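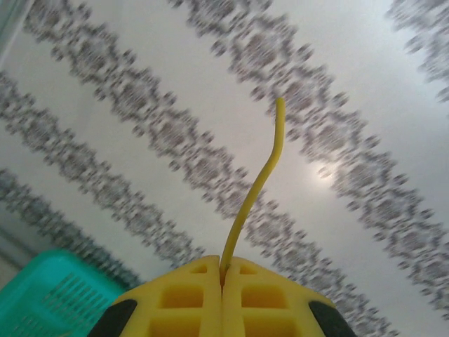 Wrist view, yellow rod in the grip.

Vurkdale wire sorting, fault set

Read this before you train on it. The set holds 200 episodes of two arms sorting wires by color, and in 8 of them the gripper never let go. The log says "released" every time – the log is an optimist.

Release is inferred from the commanded finger width. Filter on that flag and you will teach your policy to lie too.

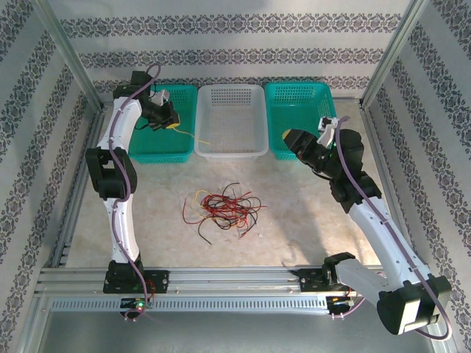

Selina Marti replied that the flag was fine in December and that the finger pads should be blamed first. Pads were swapped, and the fault stayed.

Known gaps: no force readings. Emergency stops are marked in the notes column, in Villads Kárason's spelling.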